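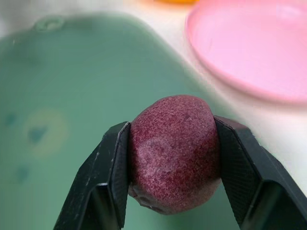
Skondia to run finger pad comparison through July

Skondia has started a bench comparison of two-finger grippers for handling produce and other irregular items, the company said in a notice to customers. Testing began at its Orakzai site in July and covers 3 sets of fingers on the same arm, with the same wrist camera and controller throughout.

The first set has knurled contact faces. The second uses a smooth molded pad, and the third a softer ribbed pad supplied by Skeramus. All are fitted to a parallel gripper body that Skondia already sells for packing lines. Finger changes are done by hand between runs, and the camera is recalibrated after each change.

Each set is scheduled for 800 picks. A pick counts as complete when the item has been lifted clear of the bin, held, and released inside a marked area on the table. Items that slip during the hold are logged separately from items missed on approach, which the company said had been combined in its earlier tests. The earlier figures will not be reissued.

Test items include plum-sized pieces with matte or grainy surfaces as well as harder, smoother shapes. Skondia said rounded items that bulge between the fingers are of particular interest, as contact area changes with grip force and a setting that works on one piece may mark the next. Force is set to a fixed value at the start of a run and is not adjusted by the controller until the second phase.

In that phase, the fixed setting will be compared with a closed-loop mode running on the Nerna controller, which reads motor current and reduces force once contact is detected. The loop rate is 30 Hz. The wrist camera is also set to 30 frames per second so that images can be matched to the force log without resampling.

Close-range images from the wrist camera will be used to check finger position on the item and to record visible dents or creases at the contact points. Pieces are to be photographed before pickup as well, to separate existing marks from those left by the fingers. Skondia said shadows between the fingers remain a problem for automatic detection of marks, and that those images will be graded by hand for now.

Suction tools are not part of the comparison. The company said they would need a different set of items and a separate air supply at the bench.

Results will be released as a table of completed picks, slips and marked items for each set of fingers, along with the raw force logs. Skeramus will receive the data for its own pad at the same time as other customers. No price or delivery date has been given for the ribbed version.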